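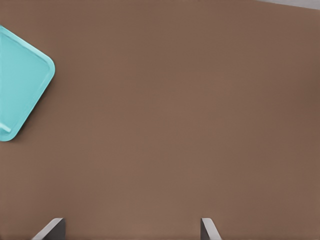
Workshop tips: getting a tabletop arm to put things in a tray

These are notes from the bench at Irby, where a small arm sorts hardware and kitchen odds and ends into trays. Most of them concern the software side: simulation, the wrist camera, the planner, and the small scripts that keep the rest in order. They are in no special order. Use the ones that fit your setup.

Start with one tray and a bare table

Build the first simulated setup with a tray, a tabletop and the gripper. Leave out the clutter. If the arm can't line up over a tray with nothing else near it, adding spoons and bolts only hides the fault. We run every new planner version through the bare setup before it sees an object.

Turn the tray

A tray that always sits square to the table teaches the software that trays are square to the table. Rotate it. Push it toward the side of the camera view until only a corner shows. A good detector should report a partial tray with a low confidence in its center point, and the planner should respond by moving the camera, then looking again. Ours used to guess the center from the visible piece and drive straight there. It was often wrong by the width of a jar lid.

If your detector only returns a center and a box, switch to one that returns an outline. With an outline you can tell whether the shape was clipped by the image border. Add a flag called something plain, like "clipped", and don't allow a place command while it is set.

Rounded corners need a margin

Molded trays with rounded corners have less usable floor than their outside size suggests. Shrink the drop area inward from the rim and round its corners to match. A rectangle pulled in by the rim width still leaves four bad spots. Anas Zoubi wrote our first version with a plain rectangle and the corners caught small parts all through December.

Keep the rim and the floor as two separate heights in the tray model. The planner needs the rim height for travel and the floor height for release. If there is only one number in the file, somebody will use it for both.

Mask the fingers

With a wrist camera, the fingertips sit in the picture all the time. Draw a mask over them and have the detector ignore that part. Make one mask for open and one for closed, and a few between if the gripper stops partway. Take the finger position from the joint reading, then pick the nearest mask.

Check the masks after any change to the camera mount. An old mask does two kinds of harm: it lets a bit of finger through as an object, and it blanks out table that you need to see.

Don't throw the fingers away completely, though. Their expected place in the image is a free check on the camera. Before each run, compare the fingertip edges with where the model says they should be. If they disagree by more than a few pixels, stop and recalibrate.

Vary the color, then vary the light

Brown table, blue-green tray: easy. The two colors are far enough apart that almost any threshold works, and that is a poor test. Once the basics pass, try a tray close to the color of the table. Then change the lamp direction and strength. Do these separately so you know which one broke it.

Shadows beside the rim deserve a test of their own. Soft ones can stretch the detected outline on one side and shift the center. We compare the detected outline against the known tray size, and anything too long in one direction gets sent back for another look.

Mark the end of the table

The software needs to know where the table stops. Put the edge into the collision model and also teach the vision part to label whatever lies past it as background. Ours once treated a pale strip beyond the table as a flat object and tried to plan a grasp on it. A simple rule fixed that: no grasp target may lie outside the table polygon, minus a margin for the gripper width.

Number your test scenes

Our current simulation set has 3000 scenes. The planner release we use now finishes 2844 of them. The failures are much more useful than the passes, so save the seed, the tray pose and the last camera view for each one. Jad Moussa's script sorts them by the step that failed — detect, plan, travel, release — and prints one line per scene. Read the list before changing any settings.

Hold back 200 scenes that you never tune against. Run them only when you think a version is ready. It's tempting to peek. Don't.

Keep the planner's time limit short

A long time limit covers up bad starting poses. If the planner needs many seconds to reach a tray across an open table, the home pose is wrong or a joint limit was typed in wrong. Fix that first. We cut the limit until a few scenes began to fail, looked at those, moved the home pose, and never had to raise it again.

Open before you travel

Send the open command while the arm is still clear of the table, and wait for the reading that confirms it. Opening on the way down saves a moment, but the fingers sweep outward and can knock whatever is beside the target. When placing, lower to release height, open partway, rise, and then open fully.

Write settings where people can see them

Put rim height, drop margin, camera offset and speed in one text file with the units next to each number. We had a margin in inches and an offset in millimeters for a whole season. Hembridge, our second bench, still keeps a printed copy taped to the shelf, and it has settled a few arguments.

Name trays by shape and size and leave color out of it. "Tray-round-36" will still make sense after you buy the same tray in red.

When moving from simulation to the real table

Run at low speed with the release step turned off. Let the arm go to the tray, hover, and come home. Do this with the tray at several angles, including one where the camera catches only part of it. Compare the hover point with the true center using a ruler. If the error always goes the same way, suspect the camera offset. If it wanders, suspect the detector.

Wipe the camera cover before you suspect either one.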